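Nudex opens second recording room in Itadbridge for kitchen robot project

Nudex has opened a second room at its Itadbridge site for recording robot arms as they handle kitchen items. The company said the extra space would let it finish the first stage of its Sarpong project by March.

The project is meant to teach a robot arm to pick up, move and put down the sort of things found on a kitchen table. The arm is not programmed item by item. A member of staff guides it through a task by hand, using a matching set of controls, and the movements are saved together with the camera pictures. Each saved run is called an episode. The learning system is then trained on the whole collection.

Nudex has set itself a target of 3780 episodes for the first stage. It passed 3000 shortly before the new room opened, and the rest will be split between the two rooms.

The work is being paid for jointly with Tristham, a maker of fitted kitchens for supported housing. Tristham wants to know if an arm fixed beside a worktop could help residents who find it hard to grip or reach. It has no plans yet to sell such a product and said it would look at the results first.

Toy items used for most sessions

Most of the recording so far has been done with toy food and light kitchenware. Nudex said these were cheap to replace and did no harm when dropped, and that the food models kept their shape from one session to the next. The full set has 52 items. Only part of it is put out at one time, and the layout is changed between episodes so that the system does not learn to expect a thing in one fixed spot.

Operators work from a printed list of tasks. Some are a single step, such as lifting a bottle and setting it down in a clear space. Others have up to 4 steps -- for example, moving a plate, placing a bowl on it and then adding two pieces of fruit. The operator reads the task aloud at the start of each episode, and the spoken words are stored with the recording as a written label.

Bottles have taken more time than the team planned for. A bottle lying on its side can be held by the neck or the body, and the better choice depends on where it has to go next. The task list now asks for both kinds of hold, in equal numbers.

Failed attempts are kept as well. If an item slips or the arm stops short, the operator marks the episode and carries on, and the run is filed separately. Nudex said it would decide later whether to use these runs in training. They do not count towards the target.

A typical layout has the larger pieces spread out and the small food models set between them, with the arm working in from one side. In one episode the arm has the ketchup bottle near its neck, with a colander, a mug and a plate elsewhere on the table.

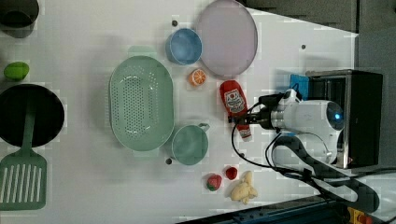 What happens next

The second room has the same type of table and arm as the first, but the lighting is different. That was a deliberate choice, the company said, as a system trained under one set of lamps may do badly under another. Blinds will be left open for the morning sessions and closed for those in the afternoon.

Once the first stage is complete, the trained system will be tested on layouts it has not met before. The tests will start with toy items and move on to full-size crockery and packaged food if the results are good enough. Tristham will supply a section of worktop for the later tests, with a sink and a raised edge along the back.

Nudex is also taking on more operators at Itadbridge. The posts are part-time, in shifts of half a day, and training is given on site. No background in robotics is needed, although applicants should be comfortable doing careful, repeated work with their hands.

The company said it had not decided whether to share the recordings with other groups -- a decision is expected after the first round of tests.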